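Warkeo Play Kitchen: Set-Up Guide
Section 4. Dressing the Back Wall and Opening for Business

Revised April 22, 2002

Before you start. The cabinet, side panels and countertop must already be standing (Sections 1 to 3). If the kitchen leans, go back to Section 2 and look at the feet again. Hanging a spoon on it will not help, although a surprising number of people try.

You will need: the bag of utensils, the cookware carton, a soft cloth, and a child who is somewhere else for half an hour.

4.1 Hanging the utensils

1. Wipe the tiled wall with a dry cloth. The grout lines are supposed to be gray. Please stop scrubbing them.

2. Take out the slotted spatula and the spoon. Both are wood and both hang handle up. The spatula goes to the left of the spoon.

3. Leave enough space between them for a small hand to get in and grab one without bringing down the other. It will bring down the other anyway for the first week or so.

4. Put the steel pot underneath.
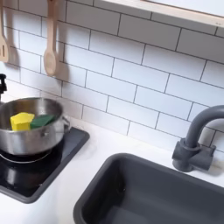
Drerkel writes that the spoon was in the sandbox by lunchtime on the first day, and asks whether a spare set can be ordered without buying another kitchen. It can. Ask for utensil bag 37. Rinse off the sand before rehanging the old ones, and don't leave wood to soak overnight.

CAUTION: The utensils are for play. They are not sized for real soup, and the pot must never go on a real stove, however much it looks the part.

4.2 The shelf and microwave

5. Check that the wooden shelf is level before anything goes on it. A marble makes a good level. Find the marble afterward.

6. Set the microwave on the shelf with the door facing out. Open and close the door 2 times. If it catches on something, the microwave is too far over; slide it along until the door clears.

NOTE: If you bought the Liteo shelf kit separately, use the screws that came with it and leave ours in the bag. They look identical and they are not.

4.3 The cooktop

7. Clean the cooktop with a damp cloth only. Glass cleaner clouds the markings.

8. Place the pot over a burner. Children will tell you which burner is correct. The answer changes.

9. Add food. We supply none, having learned our lesson with the felt peas in January. Blocks do nicely and will be called potatoes, stew or birthday cake according to demand.

CAUTION: Small blocks are not suitable for children who still taste everything to be sure.

4.4 Final check

10. Look the kitchen over from a child's height, which means kneeling. Anything sharp, loose or wobbling will be much more obvious from down there.
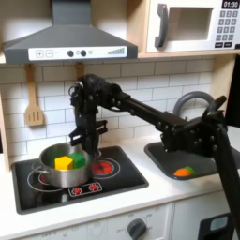

Espinoza

11. Tighten any screw you skipped. You know the one.

12. Keep this guide. Moving the kitchen to another room means repeating steps 5 and 6 at the very least.

Replacement parts are listed in Section 5. Quote the part number from the list, as "the little black one" describes most of page 98.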